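Home | Guides | Gear | Record Fairs | Forum

Print this page | E-mail this page

How I Digitize My 12-Inch Singles

I have 706 twelve-inch singles in the spare room, and maybe a third of them have a mix on the B-side that never made it to CD or streaming. So every Sunday I sit down with coffee and record a few. It's slow, I love it, and you can do it with pretty modest gear!

Start with the record. I use a carbon brush for dust and the Zavard wet kit for anything from a flea market (go easy near the label, the ink on old ones runs). Let it dry all the way in a rack before you play it.

Next, check the speed. Lots of twelves play at 45, some at 33, and plenty of labels don't say. I once recorded a whole Mkhize dub at the wrong speed and thought it was just a very moody mix.

Plug the turntable into the phono preamp, the preamp into your audio interface, and the interface into the computer. Play the loudest part of the track, usually the last chorus before the breakdown, and set the level so the peaks sit around -6 dB. Then lift the needle, hit record, and drop it in the run-in groove. 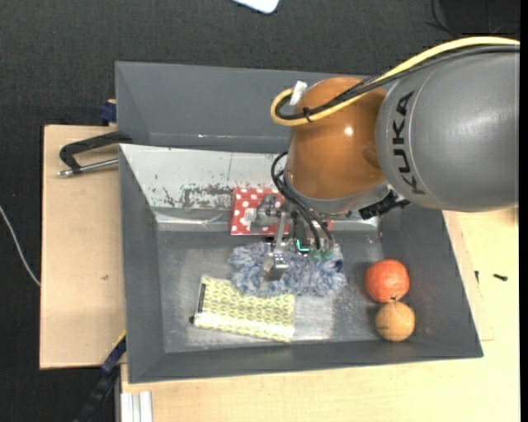
KUKA arm with its gripper down in the bin.

Record the whole side in one go and split it up later. I save as 24-bit WAV and keep that file untouched, then work on a copy. For clicks, zoom way in and fix the big ones by hand. Automatic click removal loves to eat hi-hats, so if you do use it, keep it low and listen to the intro on headphones.

Naming matters more than you'd think once you get past 400 files. Mine go artist, title, mix name in parentheses, catalog number. The Sondano remixes alone come in five versions with nearly the same title, and the catalog number is the only way I can tell them apart.

Last thing, back it up on two drives. Then put the record back in its inner sleeve, opening facing up, and pull the next one. I'm still stuck on the Kanura box, which has a warped disc two that skips right at the good part.

Contact | Copyright Twelve Inch Notes | Back to top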